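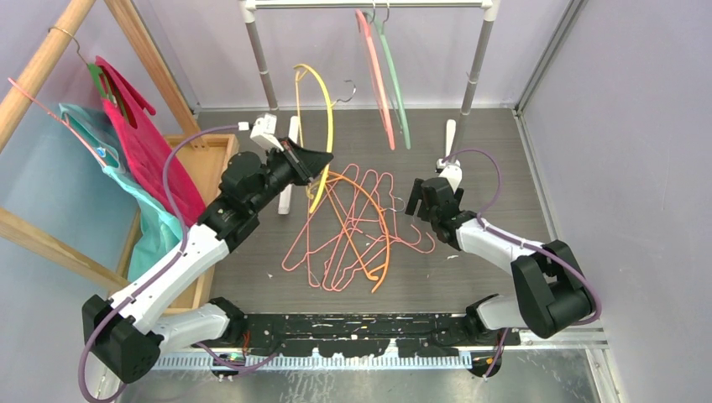 4. Setting up your stall on the traders' system

This section is for stallholders who have been offered a pitch at the Stoltbridge Summer Fair and have received a booking email from Moltley. It covers activating your account, confirming your pitch, adding your stock list and getting your vehicle pass. If you are sharing a pitch with another trader, read 4.4 first.

You will need:

Your booking reference (the letter P followed by four digits)
Your public liability certificate as a PDF
The registration number of the vehicle you will unload from
A card reader, if you plan to take card payments on the site network

4.1 Activating your account

1. Open the link in your booking email. It works once only. If you have already used it, go to the sign-in page and choose Forgotten password.

2. Enter your booking reference and the surname on your application. Type the surname exactly as you gave it, including any hyphen.

3. Choose a password of at least ten characters and press Save.

4. Check the trading name on the next page. This is the name that goes on the printed map and on the board at the gate. You can change it yourself until the map goes to print. After that, email the traders' desk.

Note: Traders who came to the fair under the old paper system do not have an account carried over. Your history with us is kept, but you still need to activate as a new user.

4.2 Confirming your pitch

1. Select My Pitch. The plan opens with your pitch outlined in green. Food pitches are along the river side, crafts and clothing are in the walled garden, and the music stage is on the top lawn.

2. Check the frontage. A standard pitch is three metres wide and a double is six. Guy ropes, rails and display boards must all fit inside the line.

3. If you have asked for power, a plug symbol appears next to the pitch number. Select it and enter the total wattage of everything you will plug in.

4. Press Confirm. The outline turns solid.

Caution: Do not enter a lower wattage than you need. Pitches in the walled garden share a supply, and one overloaded stall will trip the whole row. Kettles and heaters are not allowed on garden pitches.

Pitch 187 and those next to it are on a slope. Bring blocks if you use folding tables.

4.3 Adding your stock list

1. Select Stock, then Add category. Choose the closest match. Jewellery, textiles and instruments each have their own category, and anything that does not fit can go under General Craft.

2. Write a short description of what you sell. Visitors see this text when they search the fair map on their phones, so leave out prices and web addresses.

3. Tick Handmade only if you or someone in your workshop made the goods. Bought-in goods are allowed on up to a quarter of your table - list them separately.

4. Upload your liability certificate. The file must show the policy dates. A photograph of a paper certificate will be rejected by the system.

Note: If the status stays on Checking for more than two working days, contact Yufang Ren at the traders' desk and quote your booking reference.

4.4 Sharing a pitch

Only one trader can hold the booking. The holder confirms the pitch and pays the balance. The second trader is added under My Pitch, then Add sharer, and will get a separate email with their own link. Both traders must upload a certificate. A sharer cannot change the power request or the vehicle details.

4.5 Vehicle pass and unloading

1. Select Vehicle and enter the registration number.

2. Choose an unloading slot. Slots last half an hour. The Palloner Road gate takes vans and trailers, and the Canpolat Street gate takes cars only.

3. Print the pass and put it on the dashboard. The stewards cannot scan a pass from a phone through a windscreen.

4. Unload, move the vehicle to the traders' field, then come back to set up.

Caution: No vehicle may move on the site once the gates open to the public. If you miss your slot, wait in the lay-by and ring Jaxon Girard, the site manager, on the number printed on the pass.

Slots for 7/23/22 can be changed until noon the day before.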